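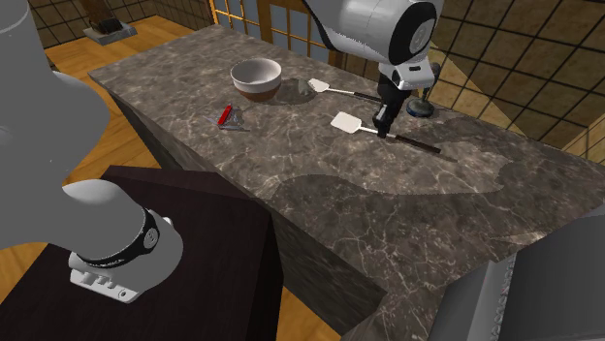
White-rimmed bowl, dark marble.

1/ Good evening from Mestden. I promised my parish friends that I would write each night of our walk, and I have written zero nights. So tonight I put four days together in one thread. Please forgive my English, I check the dictionary but not every time.

2/ We are eleven people walking to the old monastery on the hill. Our leader is Ernő Borbély, who has done this route many times and does not believe in rest stops. The whole way is 270 kilometres. We do only the last part, on foot, and the first part by bus like normal people.

3/ The bus was a Trasitz one, leaving at six in the morning. I was at the station at five. Yaa Nutsugah was already there, asleep on her backpack. She woke up, asked me if it was Tuesday, and slept again. It was Tuesday.

4/ First day of walking: flat, fields, many storks. In the afternoon we sang a little. I know only the first verse of everything, so I hum after that. Mahfuz is not from our church, he is a colleague of Yaa, and he hummed from the beginning.

5/ Second day was the hard one. Rain from breakfast until we stopped. My left boot opened at the front. Kevser Keskin carried glue in her first aid bag and repaired it under a petrol station roof. It is still holding tonight. I will buy her a cake.

6/ People asked about my favourite moment. It was in the small chapel beside the river, on the third morning. The door was open and there were candles burning already. We went in with our wet jackets and sat. Ernő read the psalm about lifting your eyes to the hills, and he read it slowly, because his glasses were foggy.

7/ I have heard this psalm maybe all my life. But I had never heard it with sore legs, looking at a real hill through the door, knowing that I must climb it after lunch. I cried some. Sinan passed me a paper napkin from the bakery and looked politely at the ceiling.

8/ The hill itself: my watch said 3,013 steps from the river to the gate. There is a sign at the bottom that promises a climb of 154 metres. I have a complaint for the person who made the sign.

9/ At the top a monk gave us water with mint and asked where everyone came from. Sinan Duman said "Kurtuluş", and the monk had lived two streets from his grandmother for six years! They talked about one bread shop for half an hour. The rest of us took off our shoes and enjoyed the view over the valley.

10/ Some practical notes for those who asked. Bring two pairs of socks per day. Bring cash, the guest room at the monastery takes only cash. The Plusasix hostel in the village has good showers but you must book the dinner before noon, I learned this with an empty stomach.

11/ Also do not bring the big book you always wanted to read. Mine has 500 pages, I have read four of them, and I carried all of them.

12/ Tomorrow we go to the early prayers with the monks and after that only down, to the bus. Ernő says the path down is harder for the knees. I did not ask him for this information.

13/ To Mrs. Halloran, who lent me the walking stick: it is safe and has a new colour now from the mud. I will wash it before I bring it back on the weekend.

14/ The bell is ringing for lights out. Good night, and thank you for your prayers and for the funny messages. I read all of them on the hill.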